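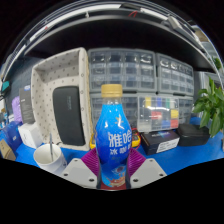

Picture books that survive the hundredth reading

Posted Oct 6, 2025 by mossy_kettle

We've just finished Plastov and the Moon Goat for what must be the hundredth time and I still love it! My daughter (four) does all the goat noises. What else holds up like this? Library copies preferred, our shelf is groaning.

inkpot_gran
Oh, the Jurnley books! Start with Jurnley Goes Under. The snail gets one line per page and my two would fight over who read it.

tallboy596
Have to disagree, I found Jurnley a slog. Far too many words for bedtime. Grotard the Greedy Giant is much better, and the fold-out pudding is glorious.

inkpot_gran
A slog?! The long bits are the best bits, you do them in a silly voice.

mossy_kettle
Both reserved! We're number 321 in the queue for Grotard, so January if we're lucky.

Comments

pagefold: Grotard gave my son bad dreams, so maybe peek at the cellar page first.

wrenandco: Seconding the snail. We read it on the bus and a whole row joined in!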